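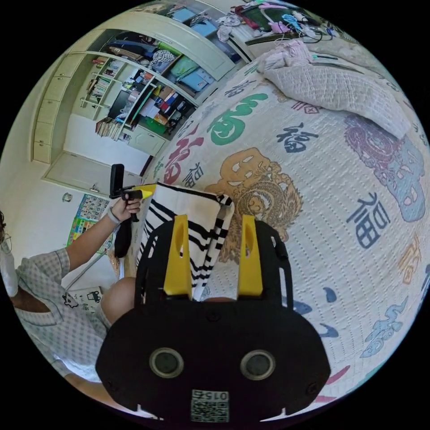 The Wimance pairing fault was a defect in the recording software of the Wimance hand-held gripper, a tool used to collect demonstrations of household tasks for training robot arms. In sessions where one operator worked with two grippers, the software could assign the left gripper's finger readings to the right gripper's video, and the other way around. The fault affected 3,319 recordings, most of them of cloth handling. It was disclosed by Bradik, the maker of the tool, on 24 Oct 2019.

Background

Hand-held grippers let a person perform a task directly while sensors on the tool record the motion. No robot needs to be present. Bradik promoted the method as a cheap way to gather data in ordinary homes, and its early material claimed that recordings were "checked at the source." What the checking consisted of was never spelled out. Later accounts suggest that it confirmed only that each file opened and had the expected length.

Folding and moving clothes was a favored subject. Cloth has no fixed shape, and many folds call for two hands, so the left and right recordings have to agree closely in time and be labeled correctly.

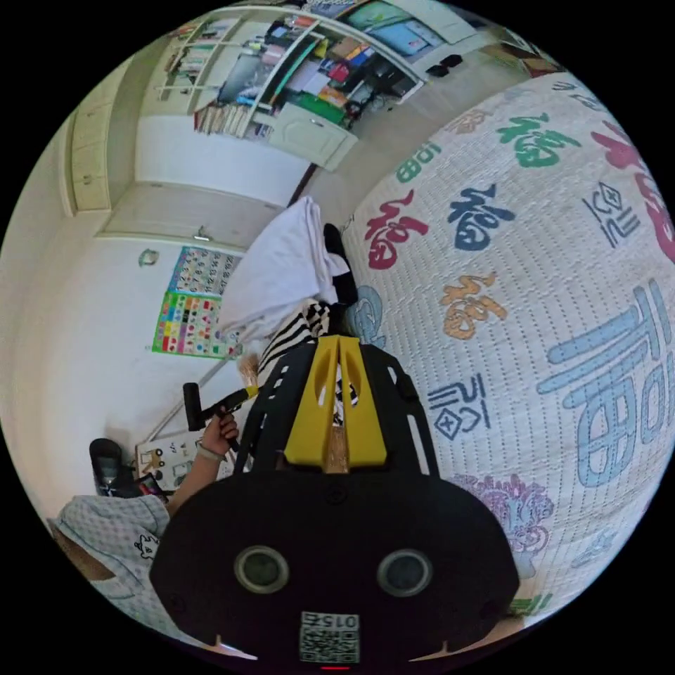

A hand-held gripper with yellow jaws in use at a bedside. Striped fabric runs under the jaws.

The fault

Each gripper was identified at startup by the order in which it connected, although every unit had its own number. If one tool dropped its connection and rejoined in the middle of a session, the order could be reversed without any warning to the operator. Video went on being saved under the correct name. Finger position and grip readings did not.

A swapped recording looked normal when played back. The error showed only when video and readings were compared side by side: the fingers would close on a sleeve while the data reported them open. Because the two hands often close within moments of each other in folding work, many swapped files passed a casual look.

Discovery

The problem was found by Owusu, a firm that had licensed the recordings to train a two-armed laundry machine. In February its test machine began letting go of garments in the middle of a fold and, on 2 occasions, pulled against itself hard enough to trip the motor cutoff. No injuries were reported. Owusu first blamed its own arms and replaced parts before anyone looked at the data.

Bradik at first described the swaps as operator error. It dropped that explanation after Owusu reproduced the fault on a bench in under 30 minutes.
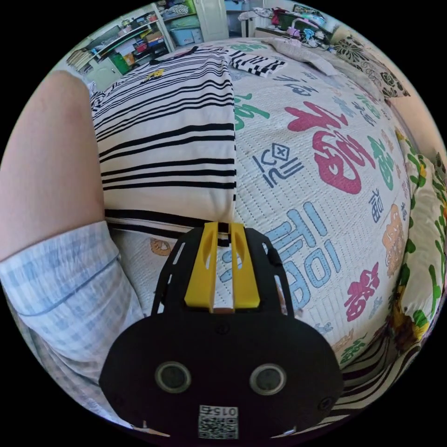
Response and criticism

Bradik released an update that ties each stream to the unit's own number and stops recording if a gripper reconnects. It also offered a repair script for existing files. The script guesses which hand is which from the timing of finger movements, and Owusu reported that it left some files wrong and changed others that had been right. Bradik has not published an error rate for it.

Lovari, a rival toolmaker, cited the case in its own advertising, though its product at the time also relied on connection order. Whether it was open to the same fault is not known, as no outside test has been made public.

The company's statement that the fault was "fully resolved" applies to new recordings only. Copies of the original set had already been passed on under at least 5 licenses, and there is no public record of how many of those were corrected or withdrawn.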